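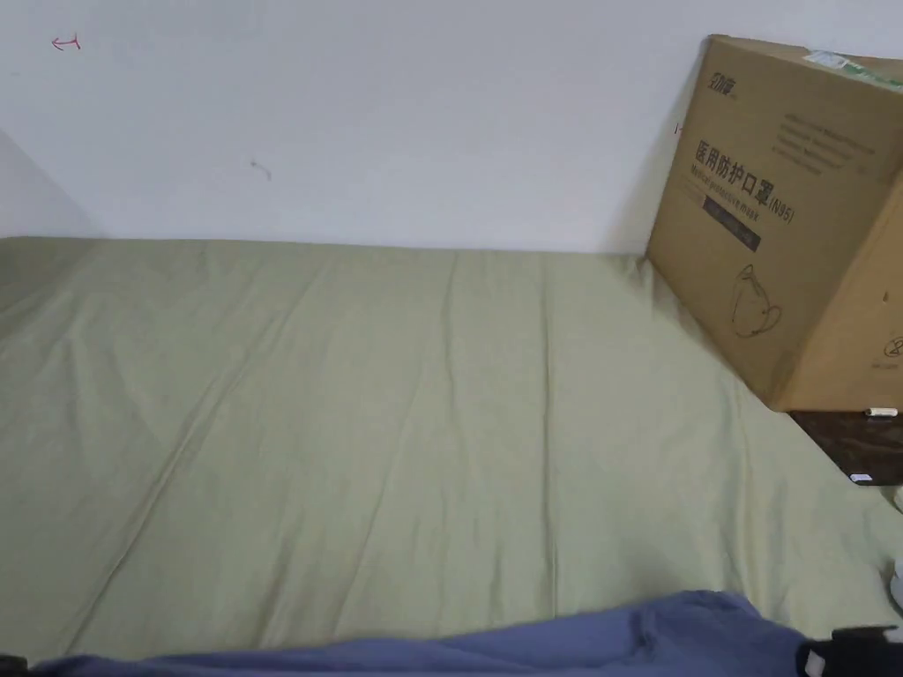
Koris Opens Its Spare Rooms Project to Visiting Families This Fall

FOR IMMEDIATE RELEASE
Sat 11 September

Hi, I'm Yến Kiều, and I run Koris, a small housing group in the town of Rarneo. I don't usually write these announcements myself (Siamak Mazandarani does, and he does it with far fewer brackets), but I asked for this one because I've been wanting to share the news since spring.

Starting in October, families with someone staying at the Prunirar hospital will be able to book a bed with one of our host households, free of charge, for up to 17 nights. We're calling it the Spare Rooms Project. If you've ever slept in a hospital chair with your coat over your knees, you already know why I care about it!

The idea came out of a long talk I had with Thoa Tạ, who drove in from Khương every weekend last winter while her father was being treated. Motels near the hospital were full or too expensive, so she'd drive home in the dark and come back again. Meanwhile there were plenty of people in Rarneo whose kids had grown up and moved out, and whose extra bedrooms were holding a sewing machine and a pile of old magazines. I kept thinking those two things ought to meet.

So we asked around. We mailed a short survey to our members and got 452 replies, which is more than we've had for anything, including the parking question. A lot of people said yes right away. Others wanted to know about keys, pets, insurance and whether they'd have to cook. You don't have to cook. Some hosts want to, and I'm not going to stop them.

How it works for families: you call our office or ask at the hospital's front desk for a Koris form. Nhung Lưu handles the matching, and she'll call you back to talk about dates, stairs, allergies and how you're getting to and from the hospital. Each booking covers up to four people from the same family. Please tell us if you're bringing small children, and we'll look for a home that's set up for them.

How it works for hosts: you need a private bedroom with a door that closes, clean bedding, and a bathroom your guests can use. We'll visit before your first booking and do a background check on every adult in the house. Hosts can take a break whenever they like, just give us two weeks' notice. We'd also love to hear from people who can't host but could give rides or wash sheets.

"I lived alone in a three-bedroom house and I was tired of heating it for myself," said Volodymyr Palamarchuk, one of the first hosts to sign up. "Let somebody get some sleep in there."

We'll hold an open evening for new hosts at our office in early October, with coffee and whatever Siamak bakes. Come and ask the awkward questions, I like those best. The exact date will be posted on our office door and in the members' newsletter.

Media contact: Siamak Mazandarani, Koris, Rarneo. Interviews with hosts can be arranged on request. Families who would like to book should ask for Nhung Lưu.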